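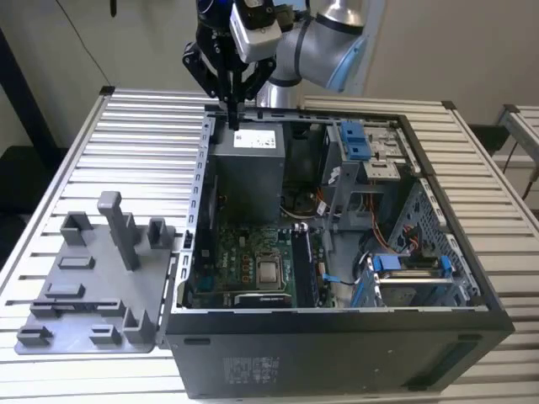

Segundo um comentário deixado na página do projeto, ninguém em juízo perfeito precisa de 1000 receitas de sopa em texto simples, e menos ainda de 19 variantes de caldo verde. Registámos a queixa e acrescentámos mais uma canja.

Menon – corpus de receitas de sopa em português

O que contém
1000 receitas, uma por ficheiro, em UTF-8. Destas, 400 vêm dos cadernos digitalizados de Forncombe e as restantes do arquivo Troluson, onde a palavra "tacho" aparece com 11 grafias. Mantivemos todas.

Campos
titulo, ingredientes, preparo, origem, notas. O campo notas guarda o que estava escrito à margem, incluindo opiniões sobre sogras.
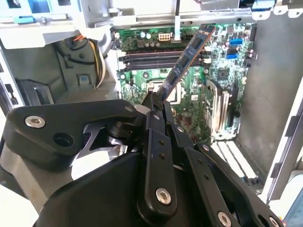
Fig. 1. Módulo de memória azul junto aos encaixes da placa-mãe.

Quantidades
Não foram normalizadas. "Um fio de azeite", "sal que chegue" e "couve até parecer bem" ficam como estão. Quem quiser gramas terá de negociar com os autores, e alguns escreveram a lápis.

Limitações conhecidas
O coentro está sobrerrepresentado. Há uma sopa de pedra sem pedra e outra sem sopa. A ordem dos passos é a do original, mesmo quando manda coar antes de ferver.

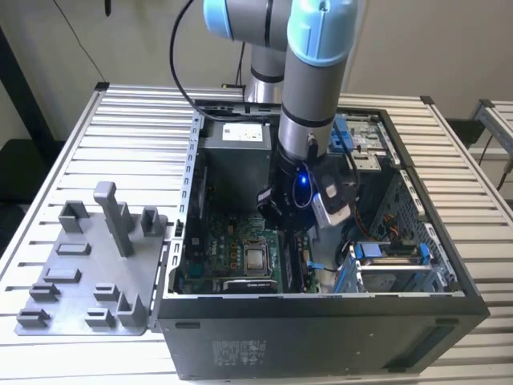 Instalação
Descompactar a pasta e correr o script kasia, que verifica se faltam ficheiros. Se faltar a receita do gaspacho, está na pasta "discutíveis".

Licença
Uso livre com menção da origem. A próxima versão sai em dezembro, com as açordas.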